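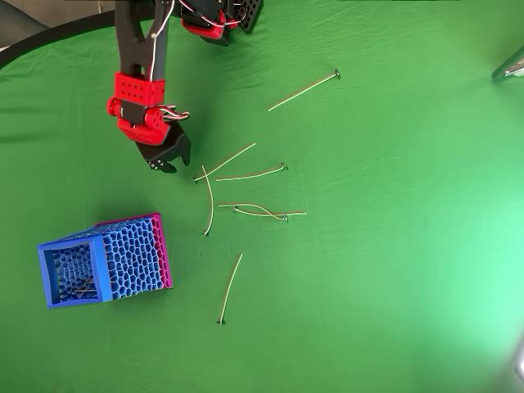
Equipment diary, Rostard workshop office

The morning was given over to the spring budget. The sum left under small machinery is £729, and it must cover the second arm, the spare motors and whatever is decided about the table. The request from the bench is for a further arm of the same pattern as the present one, in printed red and black parts, on the grounds that the spares would then serve both.

The office accepts this in principle. It has asked that the motors be priced separately from the frame. Last year the two were entered on one line, and it could not afterwards be established what had been spent on either. Godoy has quoted £144 for a set of motors, delivery included. Dratmont has not yet replied.

A visit was paid to the bench before noon. Work continues on small, thin items with a round end, laid out on the green surface, with the blue and pink mesh basket beside them. The wiring on the arm hangs in open loops, and it was agreed that cable clips and sleeving should be added to the order at whatever small cost they carry.
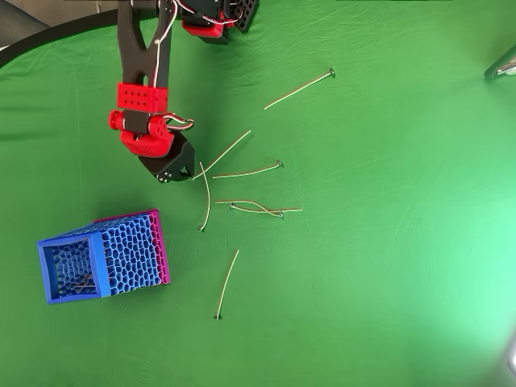 Afternoon: the gripper and the basket

Two matters were put forward for decision. The first was whether a finer gripper should be bought. The present one is black with small screws near its tip, and the bench would like narrower fingers for work of this kind. The office prefers that a pair be printed in house and tried for 9 weeks before any money is set aside.

The second was the basket. A heavier one has been suggested. No purchase is approved; the design may be printed again with a weighted base, and the material charged to general stores.

The green cloth was also mentioned. It creases, and it shows a strong glare on one side. A plain matt board is to be priced, together with a shade for the lamp.

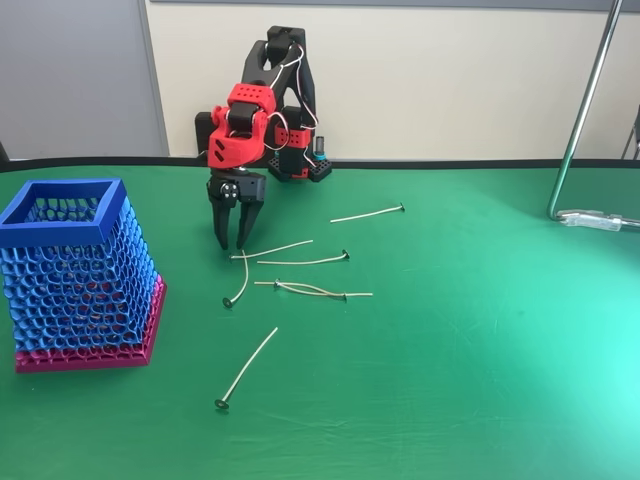
Gronport, March

The supplier's showroom was visited and the list reviewed with their sales desk. Delivery is quoted at 13 working days from receipt of the order. The arm offered is a desktop model and would need its own place at the rear of the table, so the bench has been asked to measure the space behind the existing base and report the clearance in writing.

The order for motors will go to Godoy unless Dratmont answers by the end of the month. The decision on the second arm is held over until the measurements are received.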